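6 min read
Print this story | E-mail this story

Learning the Way by Getting It Wrong

The delivery cart they call Prilla has been up and down the service road behind the old Danzer works so many times that the people who built it can tell you, with some affection, which stretch of curb it used to hate. It is a patient little machine, and the story of how it learned to stay on course is mostly a story about patience, too.

The team at Grerik, a small robotics shop, started with a question that sounds almost too homely for a laboratory: what should a robot do when half of what it sees is no good? Shade, speed and a close wall can turn one side of a camera view to mush while the other side stays perfectly readable. Most navigation programs treat the whole picture alike, and a bad patch can drag the steering along with it.

Their answer, a method named Julitz, splits each view into 50 patches and asks of every one, "How much should I trust you?" A patch with firm edges gets a strong vote on where to steer. A smeared one gets a faint vote, though it still gets one (the team was quite firm about that!), and the votes are added up before the wheels turn at all.

Teaching it took 2,953 short drives, most of them made before lunch in June, and a good deal of walking along behind. In the final trial of 125 runs, Prilla finished 100 without anyone stepping in. The older program, given the same routes, managed far fewer, and it tended to fail beside long walls. 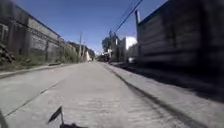

Does the robot need a map of the street first?

It can work without one. Julitz steers by what the camera sees at the moment, and a map only helps it choose which turn to take at a junction.

There is plenty left to do. Rain is still a trouble, and so are low evening sun and freshly painted curbs. The team would like to try a second cart next, a heavier one with slower brakes, and they are already arguing cheerfully over what to call it.

Contact us | Copyright Grerik Quarterly, all rights reserved | Back to top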